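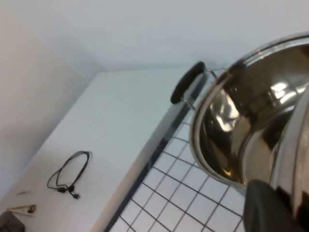
# Stockpot

A **stockpot** is a large cooking pot with a flat base, upright sides and a handle on each side, used for broth, pasta, corn and other things that need a lot of water. Most sold for home use today are stainless steel. Enameled and aluminum versions are also common.

## Construction

The body is pressed from sheet metal and the top edge is usually rolled outward. Makers say a rolled rim pours without dripping. Cooks who have tipped a full pot over a sink may disagree, and the claim is seldom tested at a full load.

Handles are riveted, welded or held by a bracket. Some pots have a loop grip covered in black material and joined to the body by thin metal arms, as on the one shown at the top of this article. Covered grips are often sold as "stay-cool," a term with no fixed meaning. A handle that hangs over a gas flame will get hot whatever it is wrapped in.

## Polished interiors

A mirror finish inside the pot is widely advertised as easier to clean. The evidence is thin. Refugio Villaseñor, who compared 29 pots for the Ustora kitchen guide, found that scorched milk came off polished and brushed steel with much the same effort. Her trial used one brand of scouring pad and has not been repeated.

Gold or brown tones inside a steel pot are often taken for damage. They can be heat tint, which is harmless and comes off with vinegar, but a shiny surface also picks up color from whatever is near it – a lamp, a cabinet, a sleeve. Moving the pot is a quicker check than scrubbing it.

## Origin claims

The cookware firm Petridis has long stated that the modern stockpot was first made in Studuvdale. Hertta Lahtinen, writing on the town's metal trades, traced the story to a sales catalog of 108 pages that names no maker and gives no source. Similar pots were in use elsewhere well before it was printed.

## See also

- Dutch oven
- Pasta pot
- Saucepan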